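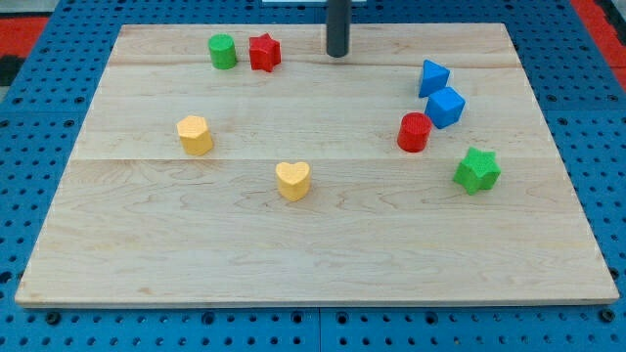
So can a robot tidy up the playroom for me yet?

Parts of it, slowly, if somebody sets things up nicely first. If you mean "walk into a room where a four-year-old has been and make it stop looking like that," we're a good way off.

I ask because my daughter asked, at bath time, with real hope in her voice. I've been chewing on it ever since (and stepping on things in the hallway while I chew).

Painted blocks on a bare board are pretty much the friendliest version of the job. There's space between most of them, the light is good, the colors are bright, and a star or a heart isn't going to squash or unfold when you grab it. I'd still be impressed to see every one of them put away in the right spot without a person stepping in. Shapes are sneaky! A cylinder doesn't care which way you turn it, but a star has to be lined up before it'll drop into a star-shaped hole, and my kid took months to get that.

Now compare our toy bin. It's called the Clollutetti (she named it, don't ask me how it's spelled) and it holds some 300 pieces of who knows what. Doll socks. Half a puzzle. A plastic carrot stuck inside a cup. You can't even see most of it until you've moved the stuff on top, and then the pile slides and you start over.

My friend Junhao Feng works at Bumodlow, where they pack craft kits, and he's a lot more cheerful about all this than I am. They have 2 arms on the line that move boxes of the same size from one belt to another, all day long, and he says they're great at it. The kits themselves still get filled by hand. Beads, ribbon, a folded sheet of felt — people do that part. He told me they tried the felt once, back in November, and got 50 sheets in before somebody switched it off and went back to doing it the old way.

That matches what I see at home. The dishwasher is a robot, if you squint, and I love it dearly, but I'm the one scraping and loading and finding the lid that fell through the rack. The robot vacuum is fine too, provided I pick up the whole floor first. Which was the chore!

What I'd pay for right now is a machine that only does blocks. Dump them on a table, go make dinner, come back to a full box. I wouldn't even mind if it took an hour.

I told my daughter maybe when she's bigger. She said in that case she'd wait, and left the carrot where it was.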